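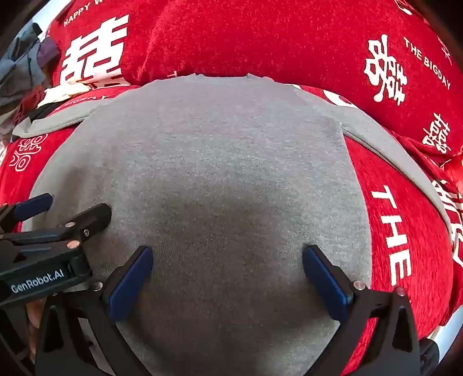 Come for the summer lettings, Rozália Lengyel told us when she started, and you'll want to stay for the winter ones. She did stay, and now she needs a second pair of hands!

2 min read

Lettings coordinator, Vuorinen Homes (Brendon office)

We look after 103 rental homes, most of them apartments near the harbor plus a handful of older houses up the hill. The job is a good mix – mornings at the desk answering tenants and booking viewings, afternoons out with a bunch of keys meeting people who are looking for a place to live. It's busy, it's friendly, and we really enjoy it.

You'll write listings, show homes, check tenants in and out, and keep our landlords posted on repairs. We use Prestis for bookings and will teach you how it works, so don't worry if you've never seen it. Experience in rentals is welcome. So is experience at a hotel front desk or in a store.

You do need a driver's license and decent written English. Any second language is a big plus with our tenants.

The position is full time, starting in October, with one weekend shift in 4. Parking is free behind the office.

Send a resume and a few lines about yourself to Ville Laitinen, or drop by before 5 p.m. and ask for him – we'd love to meet you.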